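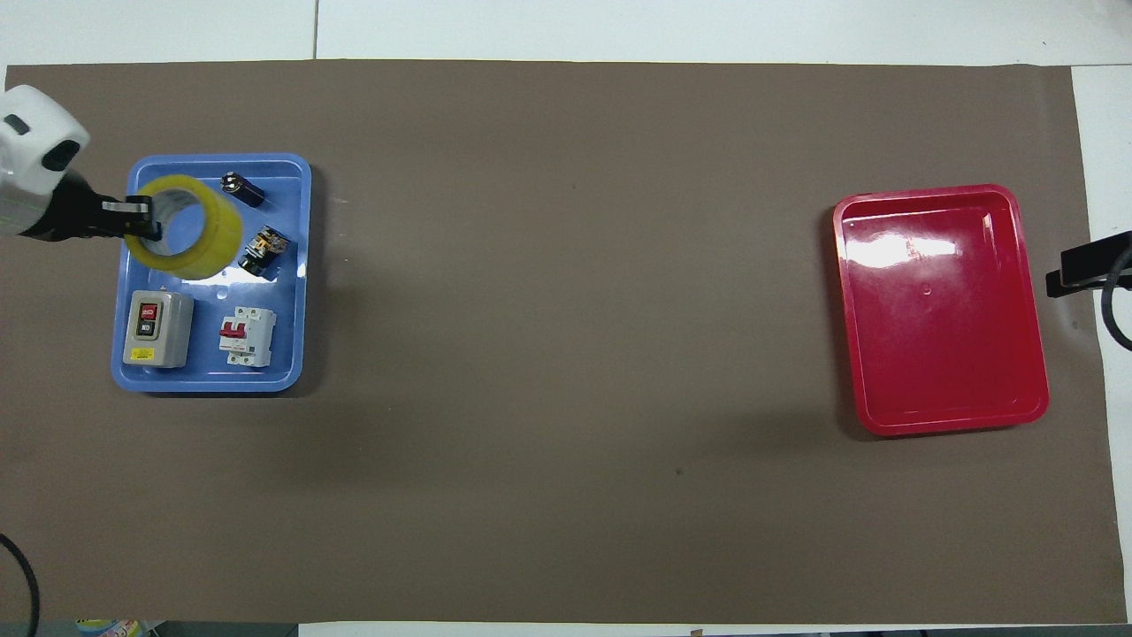
Sorting out one kitchen junk drawer should not take a Saturday, according to a Darnport resident who gave it one anyway and told the town's new parts swap that half of it was dead batteries.

The swap opened in the old Endton Road shoe store on May 11, 2022, with brown paper on the tables and plastic trays to sort into. People bring the tape, breakers, push-button switches and 9-volt batteries they have been saving for a project, and are encouraged to go home with less than they came with. Few managed it. Organizers logged 152 visitors and some 3,000 items on the first day, and 43 boxes were still waiting to be gone through at closing.

Madura Hardware gave the trays and says it is not worried about losing business. Old breakers go in a bin for scrap and are not handed out, a rule that drew more argument than the parking.

The swap runs Wednesdays until October. Instruction manuals are not accepted, as there are already 500.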